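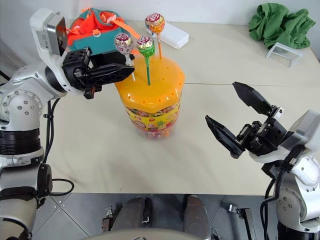
Koltstead: episode count and the recast in season two

reelindex
Cleaning up my spreadsheet for Koltstead. The network page lists 19 episodes across two seasons. The Joltora catalog lists 20. Which one are people using?

pan_and_scan
19. Joltora splits the season one finale into two parts because it first aired as a double. It has one production code and one set of credits.

gaffer42
Disagree. The second hour has its own title card and a separate writing credit. I log it as two.

pan_and_scan
The title card is on the rerun cut only. The broadcast version runs straight through.

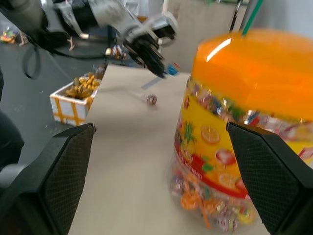
Candy jar with orange lid, wrapped lollipops inside

reelindex
OK, 19 with a note. Second question – the lead's sister is played by a different actress from episode 11 on, but the credits for 11 still show the first one. Error or contract?

gaffer42
Contract, I think. She had a guarantee for the full first block and was paid and credited through it. Same thing happened on Wetadine.

mossline
Wetadine was a plain credits error, fixed in the February repeat. Not a good comparison.

gaffer42
Fixed on one feed. The disc still has the old card.

mossline
My disc doesn't. Which pressing?

gaffer42
The first one, 123 minutes on disc one. The Pelupessy reissue is shorter and has new end credits.

mossline
Then we have different discs. Mine is the Pelupessy.

reelindex
I'll list both actresses for 11 and mark the first as credit only. If anyone has the original broadcast of 12, please check the end card.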